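Data card for the toilet brush part of the Iken household set. For the kitchen and laundry parts, see their own cards in the same folder.

# iken-bath-brush

Teleoperated demonstrations of one task: a humanoid takes a toilet brush, scrubs the inside of the bowl, and puts the brush back in its container. Every episode was driven by a human operator by remote control. There are no scripted motions and no simulated episodes in this release.

| | |
|---|---|
| Episodes | 1,349 |
| Operators | 7 |
| Site | Fomthorpe, bathroom bay |
| Control | remote, both arms and legs |
| Views | room camera, head camera |
| Maintainer | Quang Lại |

## Task

An episode is split into four phases, stored as integers in `phase`:

- `0` approach
- `1` grasp brush
- `2` scrub
- `3` return brush

The brush is held in one hand for all of `2`. Operators were told to keep the bristles below the rim while scrubbing and to work from the near side of the bowl to the back. They could choose their own stroke. Some use short strokes and some go around in circles, and we didn't try to even that out.

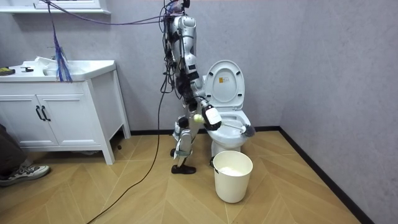

*Room camera. Brush head in the bowl near the rim, lid up.*

The lid stays raised for the whole episode. Opening and closing it is a separate task and will ship as `iken-bath-lid` when the labels are done.

## Returning the brush

Phase `3` is the hardest to drive. The container on the floor is low, so the robot has to bend its knees and lean forward to get the brush down into it. New operators tended to let go too early. If the container tipped over, the episode was kept and marked `success = false`. If the brush missed and the operator picked it up and tried again, the whole thing counts as one episode with `retries` set above zero. 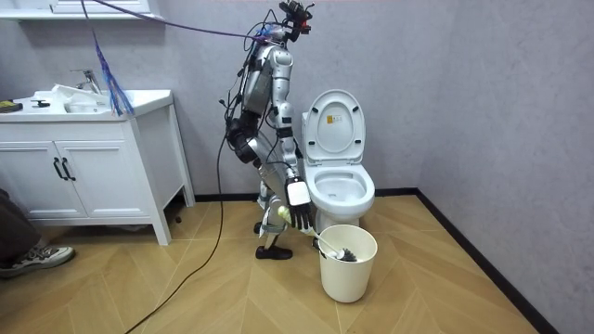 *Room camera. Knees bent, bristle head inside the white container.*

We cut each episode when the hand was open and clear of the handle, or at 2,000 steps, whichever came first. Episodes that hit the limit have `timeout = true`. There are 38 of these. Leave them out if you are training on phase `3`.

## Camera views

`room` is a fixed view of the bay. It covers the robot's posture well but often hides the far arm behind the body. `head` moves with the robot and looks down past both arms to the feet. We recommend `head` as the main input and `room` for checking.
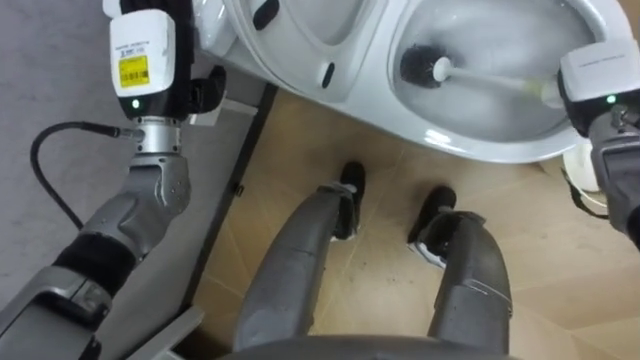 *Head camera. Brush in the bowl on the right, fingers of the other hand next to the rim.*

The other hand isn't needed for scrubbing. Operators were free to park it wherever they liked, so its position varies a lot between people. If your policy picks up odd left arm motion, try masking the left arm actions during phase `2` first.

## Files

```
iken-bath-brush/
 episodes/
 ep_00000/
 room.mp4
 head.mp4
 state.parquet
 action.parquet
 meta.json
 splits/
 train.txt
 val.txt
 test.txt
 CHANGES.md
```

`action` is the command sent by the operator after smoothing. The raw command is in `action_raw`. Use `action` unless you are studying the operators.

Splits are by operator. One operator's episodes are all in `test.txt` and don't appear anywhere else.

## Known problems

- The `room` clock runs slightly ahead of `state` in the June episodes. Apply `meta.room_offset`.
- People are partly in view in some `room` clips. Faces have been checked for and removed.
- Contact with the porcelain isn't labeled. There is no force channel.
- One bathroom, one toilet. Don't expect a policy trained on this alone to work in a different room.
- Phase boundaries between `1` and `2` were set by hand and can be off by a few steps.

## Loading

```python
from calado import load_set

ds = load_set("iken-bath-brush", split="train", views=["head"])
ds = ds.filter(lambda e: not e.meta["timeout"])
```

Needs the `calado` reader. The older Brostska reader opens the videos but drops `retries` without a warning.

## Contact

Send label fixes to Quang Lại with the episode number and the step where the label should change. Please don't edit the split files in place.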